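**Cervantes to start curbside cardboard pickup in January**

Homes in Cervantes will get curbside pickup for cardboard starting in January, under a contract the town council approved 4 to 1 after a short hearing. The work goes to Furosari, the hauler that already collects trash and glass in the town.

Until now, residents have had to bring boxes to the drop-off yard on Tanano Road. The yard is open mornings only, and the line of cars has often backed up past the fire station during the winter holidays. Under the new plan, trucks will come through every other week on the same day as regular trash.

The first phase covers 700 homes east of the rail line. Another 320 homes on the west side will be added in April, once Furosari has a second truck. Apartment buildings with more than 32 units are not part of the plan and will keep using their own dumpsters.

"We had people driving across town with boxes in the back seat and finding the gate locked at noon," said Dayana Salinas, the town's public works director. "Most of them took the boxes home again. A few left them at the gate."

The service will add $2 a month to the trash bill. Residents who already pay the reduced senior rate will not see an increase.

Boxes have to be flattened and set out by 6 a.m. They can be tied with string or stacked inside a larger box, as long as the stack is no more than three feet high. Tape and shipping labels can stay on. Foam, plastic wrap and air pillows have to come out, and the crew will leave behind any stack that has them mixed in. 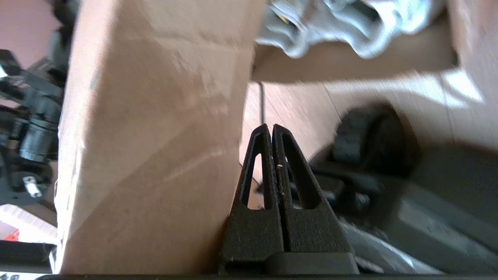

Cardboard with creases and scuffs is accepted.
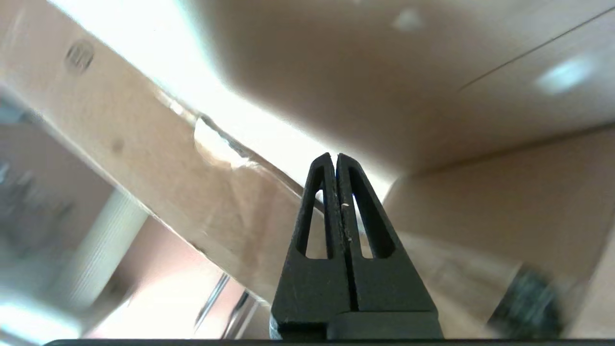
Pizza boxes were the subject of the longest exchange at the hearing. Furosari will take the lid if it is clean, but not a bottom with grease on it. Wax-coated produce boxes, milk cartons and paper cups are also out. Those go in the regular trash for now.

Wet cardboard is a separate problem. The Mevetti paper mill, which will buy the material, can turn away a load that is too damp, and the town would then pay to have it dumped. On days with heavy rain the crew will still run, but residents are asked to hold their boxes until the next pickup if they have room. The town looked at handing out covered bins and dropped the idea over cost.

Emiliano Barajas, who cast the one vote against the contract, said he supports the pickup but not the length of the deal, which runs five years with no early exit.

"If the price of cardboard falls, we are still paying the same rate in year four," Barajas said. "I asked for a review after two years and did not get it."

Salinas told the council that Furosari had offered a two-year contract at a higher monthly charge, and that her office recommended the longer one. The town will get a share of what the mill pays for each load. She did not give an estimate of how much that would be, saying prices moved too much over the past year to make a useful guess.

The Tanano Road yard will stay open through the end of April with its current hours. After that it will take only scrap metal, yard waste and used motor oil. Small businesses can keep bringing cardboard there until the change and will then have to set up their own pickup. The owners of two shops on Main Street asked the council to let them join the home route, and the council sent that request to public works for a report in the spring.

A card with the pickup schedule and a list of accepted items will go out with the next water bill. Extra copies, in English and Spanish, will be at the library and at the front counter of town hall. Residents who miss a pickup can leave their boxes out for the next one only if they are kept off the sidewalk. There is a $100 fine for blocking it, the same as for trash cans.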